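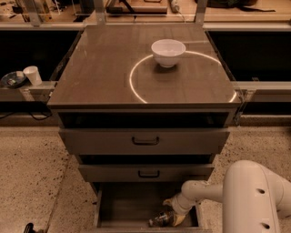 Cestasano, 2018-03-12

The robotics workshop at Cestasano opened its doors to visitors this spring, and 124 people signed the book at the front desk. Most were local families and students from the college, with a few engineers from Voteveo who had driven over for the afternoon. The pictures on this page are from the drawer demonstration, which drew the longest queue of the day.

The task set for the arm is a simple one to describe. There is a small brown cabinet with the bottom drawer open and a bottle in it, and the gripper has to get hold of the bottle. Visitors stood behind a line of tape and were asked to keep their bags off the floor. In the picture at the top of the page the fingers are closed around the bottle, which is lying on its side in the drawer.

Revathi Bhat ran the demonstration and took questions between runs. She said the drawer is harder than a table top for two reasons. The sides leave less space for the fingers, and the wrist has to come in at an angle so that the arm stays clear of the drawers above. Several people asked whether the arm could open the drawer by itself. She told them that this is being worked on and that she would like to show it in September.

The white bowl on top of the cabinet belongs to another exercise, in which small objects are moved from one place to another, and so does the paper cup on the ledge to the left. Slamet Harahap talked visitors through that one on a screen in the next room, along with a film of some 72 minutes made up of earlier trials. Very few people sat through the whole film, but the chairs were popular.

A question that came up more than once was about the shiny top of the cabinet and the curved line of light on it. Reflections of that sort can be a nuisance for a camera, and Revathi spent a while explaining why to a group of sixth-formers who wanted to know how a robot tells a bright line from the edge of an object. The short answer is that it sometimes gets this wrong. The longer answer is in the handout, and there are copies left at the desk.

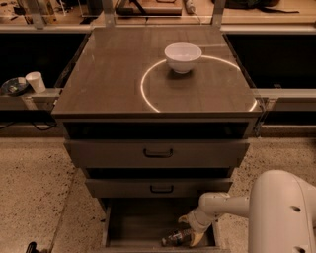

Gripper and bottle in the bottom drawer, with one finger just beside the bottle.

Talks were given in the Charbonneau room, two before lunch and two after. The second morning talk, on choosing grippers for small items, was full, and people were standing at the back. We hope to repeat it. Notes from all the talks can be had from the office on request.

Tea and sandwiches were provided by Doden, the café across the road. A child's green glove and a folding umbrella were left in the entrance hall and are being kept at the desk — please ask if either is yours.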